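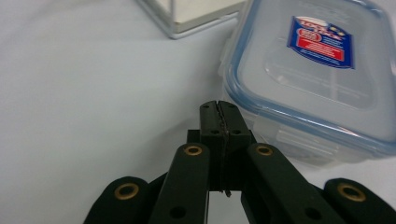
# The Woman Who Writes the Last Page

When a person dies in Nakisthorpe, the family usually makes three telephone calls. The first is to the doctor and the second is to the funeral home. The third is to Mieke Claeys.

She has written the death notices for the Dilcombe weekly paper for 39 years. In her notebooks she keeps a number for each one, and in August she reached 2,574. She did not celebrate it. "It is a strange thing to be proud of," she told me, "but I am a little proud."

I visited her on a Tuesday, the day before the page closes. She had two notices to finish. One was for a retired bus driver from Gremlow, and his daughters could not agree if he had been born in the town or on the farm outside it. Claeys called an old cousin, who was sure about the farm. The daughters accepted this.

The paper gives her 500 words for a long notice, but most families ask for much less, because they pay by the line. She always begins with the same questions. What did people call him? Who did he live with? What did he do on a Sunday? She learned the last question from old Mr. Stevens, who had the job before her, and she says it brings the best answers. One widow talked for more than an hour about pigeons.

The names of the relatives are the difficult part. A forgotten grandchild can hurt a family for many years, so she reads the whole list aloud on the telephone, slowly, and then she reads it again. Former wives and husbands she leaves to the family to decide. Once she printed two different notices for the same man, on the same page, and both were correct.

Today many families write the text themselves and put it online the same evening. Claeys reads these too. She finds some of them very beautiful, and she finds many wrong dates.

Her own notice is already written. It is in a drawer in her kitchen, and it has four lines. She changed it last winter, when her second great-niece was born.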